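Chapter 4

Matching People: How Dating Services Work as Businesses

A dating service sells introductions. That was true of the marriage bureau with a card index and a waiting room, and it is true of the app on a phone. What has changed is who does the choosing, how the service is paid, and how much the two people know about each other before they meet. This chapter deals with these three matters in turn. It assumes you have read the section on two-sided markets in Chapter 3, and we will use the terms from that section without defining them again.

We begin with a small service, because small services show their workings more plainly. Trenutcombe was set up by Anika Achterberg as an introductions agency for people living in a group of market towns. Members filled in a paper form, paid a joining fee and were interviewed in person. Achterberg then read through the forms and wrote to two members at a time, suggesting that they meet. At the end of its first year the agency had 83 members. Most had been offered at least one introduction, but a good many had turned theirs down on grounds of distance.

Distance is a problem that every dating service has to solve. A member does not have access to the whole membership. She has access to those members who live near enough to meet, who are of a suitable age, who are looking for the same kind of relationship, and who are still looking at all. Each condition removes people. A service that seems large in its advertising may offer a given member very few possible partners, and she will judge it by that number.

Now compare Pirkard, a website that opened in the same region some years later. It had no interviews and no joining fee. Within months it held 3,096 profiles, and members searched them for themselves. Its owners expected this to settle the matter, and for a time the agency did lose members to the site. But Pirkard had its own difficulty. Many profiles belonged to people who had signed up one evening and never come back. Messages sent to them went unanswered, and the members who wrote those messages grew tired and left. A profile costs nothing to leave in place, so a free service tends to fill up with profiles that no longer stand for anyone who is looking.

The two services also differed in how they earned their money. Trenutcombe was paid when a member joined, and so had little to lose if a couple met quickly and left together. Pirkard was paid by advertisers and later by monthly subscription, so each happy couple cost it two customers. Writers on the subject often make a great deal of this. Muireann Daly, who studied the site's records for her thesis, thought the effect was smaller than people supposed. In her view members who met someone told their friends, and the friends joined. Members who met no one also left, and told their friends that as well. We return to her argument in the section on customer turnover, where her tables are set out in full.

A third model is the paid event. Valcárcel ran evenings in hired rooms above restaurants, starting at half past seven, with a ticket price that covered a drink and a fixed number of short conversations. The firm kept no profiles beyond a name and a telephone number. Its main cost was the room, which had to be paid for whether the tickets sold or not, and February was by a long way its busiest month. The firm's accounts are used in the exercises at the end of the chapter.

Before going further, you should be clear about three terms. A member is anyone who has registered with a service. An active member is one who has used it within a stated period, usually a month. A contact is an exchange in which both sides have taken part, so that a single unanswered message does not count. Published figures often mix these terms, and a claim about members may tell you very little about contacts. When you read a company report, look first for the definition and only then for the number.

The last part of the chapter looks at trust. People who use a dating service give out personal details to strangers, and they do so on the service's word that the strangers are who they say they are. Traritz, a firm that checks identity documents on behalf of several dating sites, is the main case there. It charges the site for each check, and the sites have had to decide whether to pass on the charge.

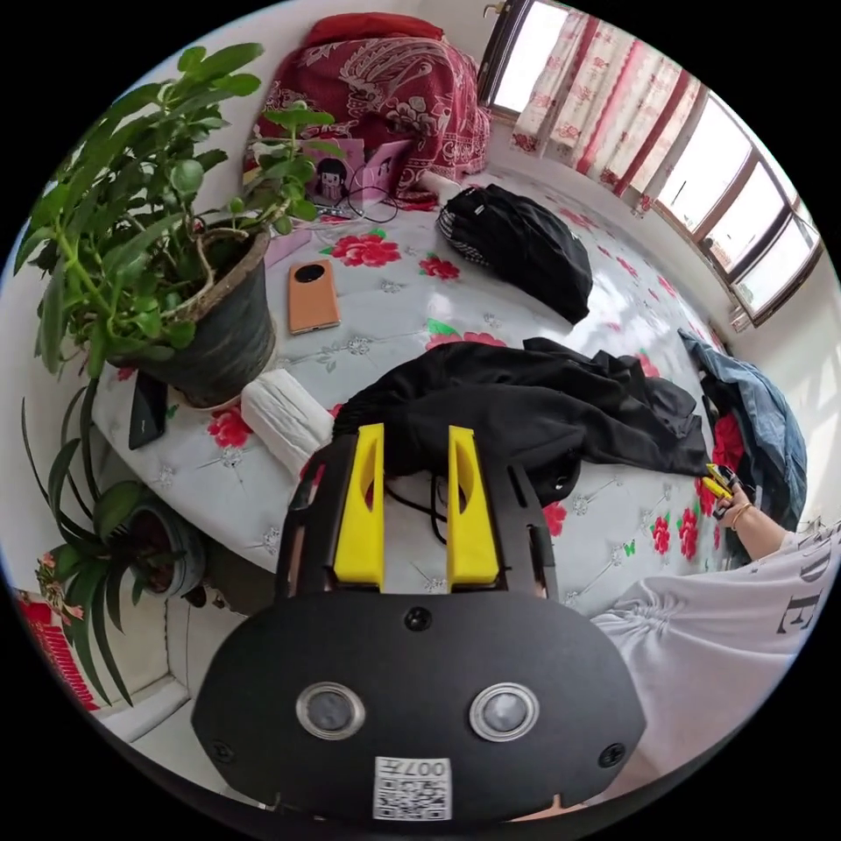
4.1 The joining fee and what it does

A joining fee brings in money, and it also keeps some people out. Someone who is only curious will seldom pay to look. A service with a fee will therefore be smaller than a free one, but a larger share of its members are likely to reply when written to. Section 4.2 shows how to estimate that share from a sample of messages.

Contact the publisher | Copyright and permissions | Back to top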